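April, evening, after tea

My second week at Illix is finished and my hands hurt in places I did not know about. They gave me the flower task. I must show the robot by remote control how to take flowers from the table and put them in a vase, again and again, and each showing is saved so that the machine can learn from it.
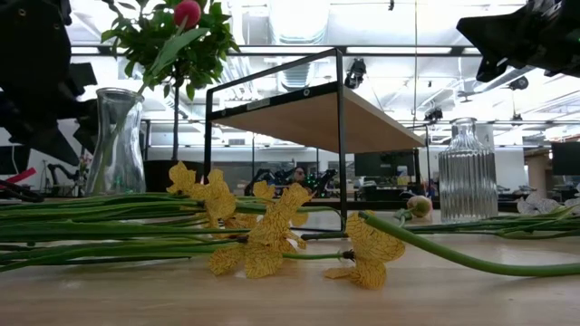

Written by Unai Lozano
Flower diary, April

The yellow ones are the most difficult. Their petals are wide and they catch on each other, and when I pull one stem, another one wants to come also. Mansa Boateng told me to close the fingers low on the stem and then wait one breath before lifting. I tried it and my showings became calmer — slower too, but Mansa says that slow is fine if it is smooth.

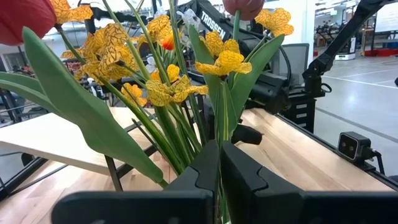
I made 60 showings today and threw away eight, mostly because I stopped in the middle to think. Pichit Thongdee says the robot will learn my thinking too, and it will stand there like me, doing nothing. I laughed, but I deleted them.

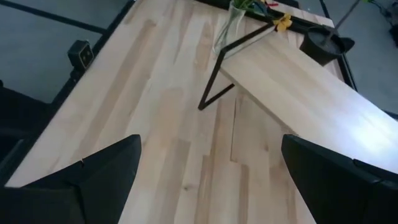

Starting again is a skill too, and I am still bad at it. I open the fingers wide, bring the arm back and try to choose the next stem before I move. With the little shelf standing across the table I have to plan my way to the vase, and twice I came in too low and had to go back. Tomorrow I will ask Mansa if I may begin from the other side. I must also buy hand cream.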